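Support ticket: Break room Wi-Fi drops, Brelgate second floor
Status: Closed
Category: Network / Wireless
Opened by: Facilities desk, Brelgate
Priority: Normal

Problem as reported

Staff on the second floor lose Wi-Fi when they go into the break room. Laptops stay connected but pages stop loading. Phones drop to cellular. It comes back within a minute or two of walking out to the open office. The problem started in March, after the access point in the hallway was swapped for a Hedar unit. The old unit was a Morris and had no such complaints.

The report lists two places where it happens most: the seats next to the air hockey table, and the counter.

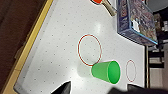
Break room, air hockey table. Weak signal reported at the seats beside it.

Entry 1, 9:20 a.m.

Checked the controller. The Hedar access point is online and has been up for 30 days with no restarts. Firmware is current. No errors on the switch port. The cable tests fine. Client count at the time was 10, which is low for that floor.

Asked the facilities desk whether the wired screen in the break room has the same trouble. It does not. That rules out the switch and the uplink.

Entry 2, 10:45 a.m.

Walked the floor with a laptop running the Imitar survey tool. Signal in the open office is good everywhere. Signal drops off at the break room door and keeps dropping toward the far wall. Ping to the gateway was under 10 ms in the hallway. At the counter it went as high as 900 ms, with lost packets.

Noticed that the laptop was staying on 5 GHz the whole time, even where 2.4 GHz would have been stronger. Forgot the charger and had to stop before finishing the back corner. Will redo that part.

Entry 3, 1:15 p.m.

Compared the saved Morris configuration with the new one. Differences found:

Transmit power on the Morris was fixed at high. The Hedar is on automatic and has settled at low.
Band steering was off on the Morris. The Hedar has it on and set to "prefer 5 GHz."
Minimum data rate was left at default on both.
The network name and password are the same on both, so no one had to rejoin after the swap.

The automatic power setting looks at neighboring access points and turns itself down if it hears them well. The hallway unit hears the one in the open office very clearly. It has no way of knowing that the break room has no access point of its own.

Entry 4, 1:50 p.m.

Set transmit power to medium, fixed. Set band steering to "balanced." Saved and applied. Clients on the hallway unit were disconnected for a few seconds while the radio restarted.

Retest, same laptop, all points: 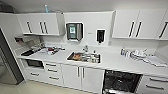 Results after the change

Door: good on both bands, no lost packets.
Seats by the table: good on 2.4 GHz, fair on 5 GHz. Ran a video call for roughly 30 minutes with no drop.
Counter: fair on both bands. Ping is steady. No lost packets in 199 pings.
Back corner: fair. Web pages and mail load normally.

Entry 5, next morning, 8:40 a.m.

Facilities desk says two people still had trouble on their phones. Both phones had saved the guest network and were joining that one first. Removed the guest network from both and they connected normally. Guest access on this floor runs at a lower speed limit by design, so this is a separate matter from the signal problem.

Entry 6, 3:30 p.m.

No new reports. Controller log shows no unusual disconnects on the hallway unit.

Resolution

Automatic transmit power and band steering on the replacement access point were not suited to the floor layout. Both changed by hand. Settings copied to the Brelgate site notes so they are kept if the unit is replaced or reset.

Follow-up

Check the other Hedar units at the site for the same automatic power setting. Opened as a separate ticket under Network / Wireless.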